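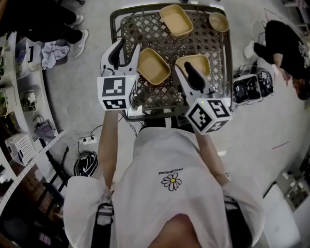 Tan trays and a shallow bowl in a dark gray plastic crate. Guvano wants to move its tableware this way.

The tableware rental outfit Guvano says it can get rid of most of its cardboard by switching to open plastic crates. Some of the people who pay for the dishes want to see the breakage numbers first.

The company, which rents trays and bowls to cafes and event halls in Grastemmont and Stockdale, plans to put 400 crates into use starting in March. Customers would get their order in a crate, use it, and stack everything back in the same crate for pickup. The deposit is $2 a crate.

"It's less trash and less tape, and people can see what they've got," said Sulastri Liew, who runs operations for Guvano.

The crates have a lattice base with diamond-shaped openings. Liew said that makes them easy to rinse. It also means there is no solid floor under the dishes, and the company's announcement does not mention liners or dividers.

Ylva Hedlund, who rents from Guvano for a lunch counter in Stockdale, said she had asked twice who pays when a bowl shows up chipped.

"I got a very nice answer about cardboard," Hedlund said. "I still don't know who pays."

Guvano says 74 customers were asked about the change and that 80 percent were in favor. It has not released the questions, and Liew would not say whether the deposit was mentioned in them.

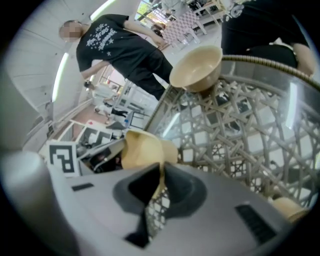 A beige bowl at the rim of a glass-covered surface with a woven lattice pattern.

Setup is the other sore point. Retno Santoso, a banquet manager in Grastemmont, said her staff now gets dishes boxed by type. Mixed crates would mean sorting before anyone can lay a table - and sorting again at the end of the night.

"They're calling it simpler," Santoso said. "Simpler for the truck, maybe."

Liew said customers with large orders could ask for crates packed by type. She did not say whether that would cost extra.

Current contracts run through the end of the season.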